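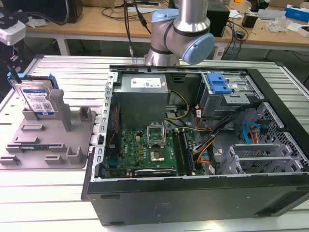

From: Dela Quansah
To: Brunano repair list
Date: 1 Jul 2018
Subject: Re: Taking an old tower apart without tears

Hello Senyo, hello all,

Your message made my morning! I've been through more of these old office towers than I can remember and I still get a little thrill when the side panel comes away and there's the whole thing laid out like a small town. So I'm going to answer at length, with apologies to those of you who only came for the laptop hinges thread.

Senyo Darko wrote:

> Hi everyone,
>
> The Hadmont learning centre has passed on a batch of old
> desktop towers and I've said I'll strip the ones that can't be
> saved and get the rest going again. I've built a PC from new
> parts before but never taken an old one to bits properly.
>
> What order do you do things in? Do you stand the case up or
> lay it down? The wiring in the first one is a real bird's nest
> and I'm nervous of pulling the wrong thing. Also, is it
> worth keeping the power supplies? And what about the CPU
> sockets, I've heard horror stories about bent pins.
>
> I can give it two evenings a week. Any advice welcome.
>
> Senyo

> What order do you do things in? Do you stand the case up or
> lay it down?

Lay it down, every time, open side up. You get gravity on your side, the screws stay where you drop them (mostly) and you can get both hands in. Mains lead out first, of course, then hold the power button in for a few seconds. If the case has little feet or bumps along one edge, check it isn't rocking before you lean on it. I put an old bath towel under mine at home, but at a proper bench I'd go without, as a towel hides screws wonderfully well.

My order goes like this:

Memory first. Clips back, lift straight up, into an anti-static bag. It takes no time and it's the bit most worth saving.

Then the data cables. A lot of them have a small metal spring clip, so squeeze and pull on the plug. Please don't tug the cable itself. I like the coloured ones best, a pale blue SATA lead is so easy to follow back through a heap of black.

Then power to the drives, then the drive, then any expansion cards.

Then the big power connector and the small one near the processor. These have a latch on the side and can be very stiff. Press the latch fully in and rock the plug gently along its length. Don't lever it with a screwdriver, I did that in my first year and took a capacitor clean off.

Power supply next, board last of all.

With the Dells, look for coloured plastic before you reach for a screwdriver. The bright blue bits are usually there to be pressed, lifted or slid, and the drive cage in a lot of them will come out or swing away once you've found the right latch. It's such considerate design. I once spent half an evening hunting for the hidden screw on one of these and there was no hidden screw.

> The wiring in the first one is a real bird's nest and I'm
> nervous of pulling the wrong thing.

It looks far worse than it is! Nearly all of that bundle starts at the power supply, so begin there and follow it outwards with a finger. Yellow is twelve volts, red is five, orange is three point three and black is ground. Once you've got that in your head the nest turns into three or four sensible little families. The plugs are mostly shaped so that they only go in one way, so if it's going back together you're unlikely to go badly wrong with those.

The exception is the front panel wiring (power button, lights and so on). On some boards it's one block and on others it's a handful of tiny plugs that all look alike. Take a photo before you touch them, then another closer up. Masking tape and a biro are good too.

> Also, is it worth keeping the power supplies?

Keep them if the label is readable and the fan turns freely. Copy the wattage and the part number off the label into the book, because some of the office machines use an odd shape or an odd connector and you'll want to match like with like later on. Don't open one up, not even for a quick look. The ones that rattle or smell of burning go straight in the scrap crate.

We have a shelf of good ones at Mahama, by the way, with a tester hanging on a string beside it. The tester shows all the voltages on a little screen and I'm slightly in love with it. Borrow it whenever you like, only put it back on its hook.

> And what about the CPU sockets, I've heard horror stories
> about bent pins.

Some of them are true, I'm afraid. Where the pins are in the socket, they are very fine and they do not forgive. Push the lever down and out, let it come up, lift the metal frame, then pick the chip up by its edges and go straight up with it. Don't slide it, and don't tip it out.

The time to be careful is afterwards, when the socket is sitting open. A dropped screw, a trailing sleeve or a cable flopping over can each finish it off. If you've got a plastic socket cover, put it on the moment the chip is out. If you haven't, I've a margarine tub full of them, and I'll put 20 in an envelope for you. Close the frame over the cover if it'll let you.

Clean the old paste off the chip with isopropyl alcohol and a coffee filter (no fluff!). Chips go in the egg-box trays, labelled.

A few other things while I'm at it:

Dust. Do it outside with a soft paintbrush before anything else, and hold the fan blades still while you brush. The perforated metal at the back collects an amazing felt.

Screws. There are two main threads, coarse and fine, and they'll pretend to fit each other's holes right up until they strip. I keep 2 jam jar lids on the bench, one for each.

The coin battery. If a saved machine keeps losing the date, it's nearly always that. I bought a bag of 200 in June for next to nothing, so shout.

Edges. The steel inside cheap cases can be sharp, especially around the drive bays and the slot brackets. Thin gloves, or go slowly.

Records. The Dreltach spreadsheet has room for 2000 rows and we've barely dented it, so put everything in, even the duds. Dud boards still have good clips, standoffs and heatsink brackets on them, and someone always asks.

You're going to enjoy this, Senyo. The first one will take you the whole evening and you'll have a biscuit halfway through and wonder what you've let yourself in for, and then by the fourth or fifth your hands will know where everything is. Do write and tell us what's in the batch - I'm especially keen to hear if any of them have decent memory, as we're short of matched pairs here.

I'm at Mahama most evenings if you'd rather do the first one in company. Bring the bird's nest!

All the best,
Dela

--
Brunano repair list
To leave the list, send a blank message with "leave" as the subject.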